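Giving up the landline

12/15/24

We had the landline disconnected last week. I had been putting it off since March, mostly because my mother-in-law, Nadiia Polishchuk, still knew the number by heart and used it every evening. She is 94 and does not trust any number that starts with a different area code from hers.

The bill had gone up again, to 39 dollars a month. For that we got her calls, the pharmacy's recorded message, and a man who wanted to clean our gutters. I called the phone company and was on hold long enough to fold all the towels. The woman who answered offered me a cheaper plan, which I turned down, and then a different cheaper plan.

Moving Nadiia over took more work. My husband wrote his cell number on an index card in thick marker and taped it to her refrigerator. She called it once to test it and hung up when he answered. The next evening she called the old number and got the recording. Then she called her neighbor, Orysia Bondarchuk, to say we had moved away without telling her.

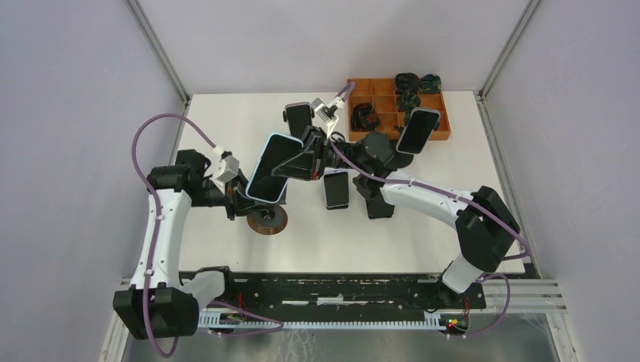
We went over on Saturday and programmed the first button on her phone to dial him. Orysia came by to watch. She said she had done the same with her own phone years ago and that the trick is to cover the other buttons with tape. We covered them. Nadiia took the tape off while we were making tea, but she has used the right button every night since.

I also had to change the number with the dentist, the school, the vet, and the library. The library took two tries. The dentist's office still had our address from Pedby, where we haven't lived in nearly 2 decades, so that got fixed too.

The old phone is in a box in the hall closet with its cord wrapped around it. It is beige and heavy and the seven sticks. I kept the address book that sat under it. Half the names are crossed out, and there's a cake recipe under Q that I have been looking for since we moved into this house. It needs 100 grams of poppy seeds, and I only have one small jar, so that will have to wait until I get to the store.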